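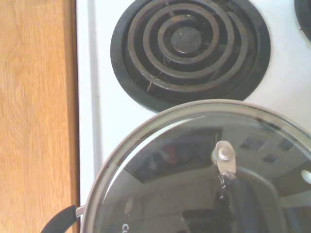
Opening, two minutes

Good evening, and thank you to the Figueroa parish for the invitation. My name is Nerea Alcaraz. I speak slowly, please be patient with me.
Say thanks to Pastor Valeriano Esteban. He translated the letters for us.

Why a shared meal after worship

Many of our older members live alone. On the day of worship they speak with people for one hour, and then they go home to a quiet house. We wanted to make this hour longer.
Read Acts 2:46 here. Read it two times, the second time without looking at the paper.

How we started in April

Twelve people came to the first supper. We had soup and bread, and we forgot the salt. Pause, people usually laugh.
By the summer we were 30 at the table, and three of them had never entered our church before.

Money

The first season cost us 1368 dollars. Half came from the offering, half from a bake sale. Do not stay long on this part. If someone asks for the full accounts, I have them in the blue folder.

What was difficult

Some families felt that the supper took attention away from Bible study. I understood them. We moved the study to before the meal, and we now pray together between the two.
Tell the story of the man who came only for the food, and who now reads the Psalm. Do not say his name.

Invitation

Ask each person to think of one neighbor. Leave a moment of silence.
Then we sing, number 12 in the small book. Valeriano begins, I do not have the voice for it.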